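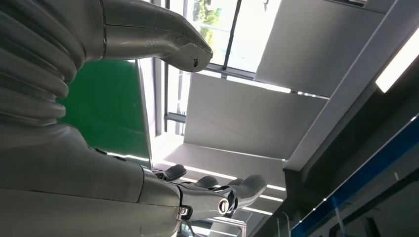

She had only stopped by the Dimstead seed library to return a borrowed sieve, and she came home having agreed to spend a season teaching bean growers in Torkau how to save their own seed.

"I said yes before I'd put the sieve down," she says, laughing, over a second pot of tea in her kitchen. "Then I drove home and thought, well, what on earth have I done?"

What she had done was sign up for 13 weeks in a farming valley she couldn't have found on a map. She left in April, with two suitcases and a tin of labels, and most of her clothes stayed folded for the whole trip.

The growers there had been buying fresh seed every year, and the price kept creeping up. Some of the older women still had a speckled climbing bean their mothers grew, tucked away in jars. It was called the Prunditz, and she fell for it straight away.

"It has the loveliest colour, like a plover's egg," she says. "And it cooks up creamy. I'd have gone all that way for the soup, to be truthful with you."

The first lessons didn't go smoothly. She had planned to start with record keeping, and by mid-morning half the group had wandered back to their rows - quite right too, she says now, as it was planting weather. After that she taught outdoors, with her sleeves up, and let the talk go where it liked.

By the end, 19 households were drying and storing their own beans. The Fankhauser co-op lent them a dry loft, and they put away 1611 packets for the next spring.

She still gets letters, mostly about weevils. "I write back the same day if I can," she says. "Freeze them, I tell them, and dry them properly first!" Her own Prunditz vines are up the side of the garage, and she's hoping the frost holds off another fortnight.

Comments

beanpole_gran
Lovely read. My mum kept hers in jars too, with a bay leaf in each one.

Torkau bound
Does the Dimstead library post seed out, or do you have to go in?

mulch and more
How long in the freezer for weevils? I lost a whole jar last winter.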